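3.2 Collecting demonstrations with hand-held grippers

I'll be upfront about why we dropped teleoperation: I was bad at it, and so was everyone else in the group. Our first batch, recorded in March with the Leltasine arm and a joystick, took ages to collect and the motions looked stiff and hesitant (you could practically see the operator thinking). So we moved to a setup where a person simply holds the grippers and does the task with their own arms, with no robot involved until it's time to run the policy.

Each hand gets one gripper, and each gripper carries a cube with square fiducial markers on its faces. The pattern on the left cube differs from the one on the right, so the tracker can't swap the hands when they cross, which happens a lot more than I expected! A head-level camera sees both cubes, and we recover the 6-DoF pose of each gripper from whichever marker faces are in view (Figure 4).

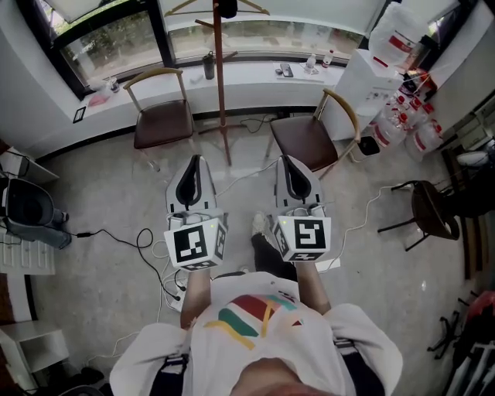
Figure 4. Head-level view of an operator holding both grippers, with a marker cube mounted near each handle.

We recorded in ordinary rooms and left the furniture where it was. Chairs, cables, window light: all of that stays in the data, and I think the Plorbridge policy is better for it. Kamil Ďurica wrote the calibration routine, which asks the operator to hold both arms forward for 2 seconds at the start of every take. That gives us a clean reference pose and also catches a badly seated cube before anyone wastes a morning on it (ask me how I know).

In total we collected 3,000 takes and kept 2,189 after filtering. Most of the rejected ones lost a marker cube for too long, usually when the operator turned a wrist so far that the faces pointed away from the camera. We tried filling those gaps with the Vlček smoother, and it did fine on short dropouts, but on long ones it invented some very graceful motions that no human arm would make. I threw those takes out. Another 680 takes, recorded later in the Trivutov rooms, are held out for the tests in Section 4 and aren't part of the total given here.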